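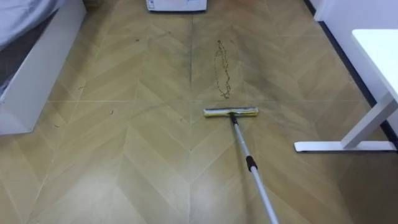
Nerea Arrieta thinks the haze is old soap and no real dirt, and that adding more cleaner will only make it thicker. She wrote this in the margin of my last page. I had planned a stronger mix for today, so I changed the plan.

December, 9:40. Front room at Stomcombe. Tiles with wood look, glossy. I marked two test areas with tape, A near the window and B near the door.

Area A: plain warm water, 38 degrees, nothing in it. Flat pad, well wrung. Two passes, then a dry cloth.
Area B: Dustard floor liquid, 6 ml in 600 ml of water, same temperature. Two passes, dry cloth.

10:15. Looked at both from low down, against the window. A is more clear than B. In B I can still see the lines of the pad when I move my head. The water from A made a little foam when I shook it in the jar, although I put no product. So Nerea is probably right about the soap.

Repeated A with new water. Less foam the second time. Third time almost none, but I was using the same pad, and I did not rinse it enough between. This should be done again with a clean one.

The grout lines I did not test. They dry slower than the tile and I don't know yet how to compare them.

11:30. Asked Iker Cifuentes about the Barroso flat, where the floor is the same type. They use the double dose there, he says, and wash without rinsing. I would like to try plain water in that hallway before we order again.

To do:
- wash all pads at 60, no softener
- measure the hardness of the tap water (the strip from Fiderthorpe is expired, find another)
- repeat area B with half dose
- leave the tape on until tomorrow, look again in morning light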